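Sunday afternoons at Pondemach start at 5 and stop when the bar runs out of ice. The club sits behind the old ferry car park in Segura, and it holds far fewer people than the big rooms along the coast. Hamidreza Moradi has booked the music there for 2 summers. Before that he played records at Mamis, a bar up the road with a dance floor the size of a garage.

"I never wanted a big room," he says. "I had played a few. You look up and you can't see a single face past the lights."

The main floor at Pondemach takes 360 people by the license, but Moradi closes the door well before that. The booth is on the floor, level with the dancers, and the speakers hang in the four corners. He had the stage taken out in his first winter. Some of the regular DJs complained, and a couple of them stopped asking for dates.

"They liked being up high," he says. "I understand it. But the sound was bad from up there, and they were playing too loud to make up for it."
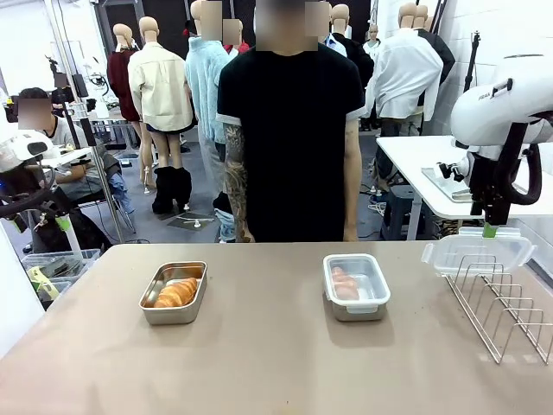

Princess Sison thinks the stage should have stayed. She plays the closing set most weeks in August, and she told me that short people at the back now have nothing to look at. She also said the low end is much better than it was, and that she can finally hear her own mixes without turning the monitor all the way up.

Moradi has heard the complaint. He is considering a low riser, one step high, for nights when there is a live act. Skidura, the drum and synth duo, played in June and had to borrow beer crates to stand on.

Tickets are a sore point on this stretch of coast. Entry at one of the large clubs can cost 60 euros before you have bought a drink. Pondemach charges 36 at the door, and the price drops for anyone who arrives in the first hour.

"People told me to put it up," Moradi says. "They said a cheap night looks like a bad night. We tried a higher price for a few weeks and the locals stopped coming, so I put it back."

He does most of the booking by phone in February and March. He asks every DJ for a long set, and he won't take anyone who wants to arrive, play an hour and leave for another club.
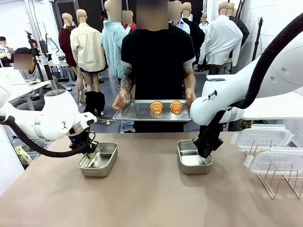 Will there be a second room next season? Moradi wants one, in the storage building across the yard, but the town has not approved the sound insulation and he doesn't expect a decision before winter.

Until then the yard stays as it is, with benches, a water tap and no music. "You need somewhere to talk," he says. "I go out there myself when the set before mine runs over."

The last Sunday of the season is Sison's, from the first record to the last.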